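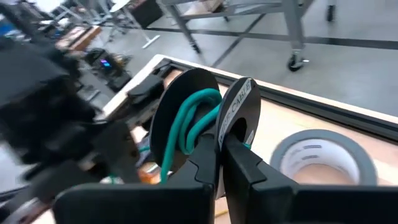

Keeping Track of the Wire
An interview with Lucero Escobar, parts room lead at Farurus

Lucero Escobar has run the parts room at Farurus in Nernovville for six years. The shop repairs and rebuilds control panels for small pumps, greenhouse fans and grain dryers, and most of what goes into those panels passes through her room first. When she started, the room stocked 846 separate items. The list now stands at 2,408, and a good share of the growth is in wire.

We met at the end of the first shift in October, at the long bench outside the parts room. I had asked to talk about small spools, the kind that hold a short run of hookup wire and end up in the bottom of a drawer. Most articles on shop storage deal with racks and reels. Escobar says the small spools cause more trouble for their size than anything else she handles.

"A big reel stays put," she said. "It's on a bar, you pull what you need, you cut it. A little spool goes in somebody's hand and then it goes to a bench and then it goes to another bench. When it comes back it's half unwound."

The loose end is the first thing she looks at. A new spool usually arrives with the end taped down or tucked through a small hole in the flange. Once the tape is gone, the outer turns relax. On stiff wire they spring out past the edge of the flange, and the next person who picks up the spool catches one with a thumb.

"You get these loops standing up off the hub," Escobar said. "It still looks like a spool of wire. Then you pull on it and one turn has dropped under another one and it locks. People pull harder. That's when you get the kink."

A kink in a panel wire isn't always a reason to throw it out, but her crew does not use kinked wire at a terminal. The strands inside may be damaged where nobody can see them. They cut back past the bad spot by the length of a hand and start again.

Farurus tried several ways of holding the end. Rubber bands came first. They dried out in the warm corner by the compressor and left a sticky line on the insulation. Masking tape was better for a week or two, and after that it tore into strips. Twist ties worked but got lost. The current method is a short piece of hook-and-loop strap around the whole winding, with the end of the wire tucked under it. The straps come on a roll, and one of the second-shift people cuts them to length in batches of 500.

"I don't care how neat it looks," she said. "I care that the strap is on when it goes back in the drawer. If there's no strap on it, it goes in the gray bin and I rewind it, and then I know who had it because it's on the sheet."

The sheet is a paper sign-out page on a clipboard. The shop also has a computer system, and the two do not always agree. Heriberto Inga, who handles purchasing, would like to drop the paper. He joined us partway through with the latest count under his arm.

"The system says we own 2,386 items with a quantity above zero," Inga said. "She says some of those are empty spools. She's right about some of them."

The difference comes from how wire is counted. The system tracks wire by the foot. Nobody at a bench measures how many feet they took from a small spool, so the number drifts. Escobar's answer was to stop tracking feet on anything small enough to hold in one hand. Those spools are now carried as full, started or low. A started spool has a dot of paint marker on the flange. A low spool has two dots, and two dots means Inga orders another.

I asked whether weighing would be more exact. They tried it for a summer. Darnell Lindqvist, a panel builder who has since moved to the test bench, built a chart of empty spool weights by supplier. It was accurate until a supplier changed its spools.

"Same wire, same part number, different plastic," Inga said. "So the chart was wrong and we didn't know it for two months."

"Darnell was not happy," Escobar said. "It was a good chart."

Color is the other thing she keeps close watch on. The shop has its own color list for work inside a panel, and customers sometimes send theirs. Two greens are easy to confuse under the old lights at the back of the building, and so are gray and a certain faded white. She moved all the greens and blue-greens to one drawer, where they can be compared side by side. Before that they were spread across three.

"People thought it was a mistake, putting the ones that look alike together," she said. "But if you only see one green you say, okay, that's green. If you see four, you stop and read the label."

Labels are a sore point. Many small spools have the printing on a curved strip along the flange, with the general description in large letters and the gauge and rating in small ones. The small print is what a builder needs, and it is the part that rubs off. Escobar writes the gauge on the opposite flange in silver marker on the day the spool arrives. If she cannot confirm the gauge of an old spool, it goes to the training shelf and does not go into a customer's panel.

The training shelf is for new hires. Gladys Villanueva, who trains them, has each one spend part of the first morning rewinding spools by hand. I spoke to her by phone the following week.

"It isn't a punishment," Villanueva said. "They learn how the wire wants to lie. Stranded is different from solid. If you lay it on with a little tension and go side to side, it stays. If you pile it in the middle it falls over to one side and you've made the next person's problem."

She has new people hold the spool by both flanges and turn the spool itself. Looping the wire over the end of a spool that is standing still puts a twist in every turn, and the twist shows up later as curls. She also tells them to keep a finger on the last turn until the strap is closed. Most let go too early the first few times.

The drawers themselves are plain. They came from a closed print shop and are shallow enough that spools can only lie flat in a single layer. Escobar wanted deeper ones at first. She changed her mind after a month, when she noticed that she no longer had to dig. Gilberto Chávez in maintenance cut strips of thin board to divide them, and left the dividers unglued so they could be moved as sizes changed.

Not everything has gone well. A plan to hang the small spools on pegs lasted less than a season. The pegs took up a whole wall, and the spools at the ends got dusty from the saw. A set of clear boxes bought from Ríos, a supply house across town, held the spools nicely but had lids that cracked in the cold part of the room. There are still a few in use for ferrules.

The next change may be a dispenser that stands on the bench and lets the wire feed out through a hole. Inga has a price for one sold under the name Urik and has asked for a single unit to try. Escobar is willing to test it, with one condition.

"It has to take the spools we've got," she said. "I'm not going to move wire from one spool to another spool so it fits a box. I did that already with the pegs."

I asked what she would tell a smaller shop, or someone with a drawer at home and a dozen spools in it. She thought about the drawer at home for a while. Her own, she said, is bad.

"Strap the ends first, before you buy anything to put them in," she said. "Then write the gauge on them while you can still read it. If you've got some you can't identify, put those by themselves. You can still use them to tie up tomatoes."

Inga asked her whether the tomatoes were where the missing blue had gone. She told him to look on the sheet.

The second shift was coming in by then, and two people were already waiting at the window for wire. Escobar handed out a spool of red and a spool of black and asked each of them to sign.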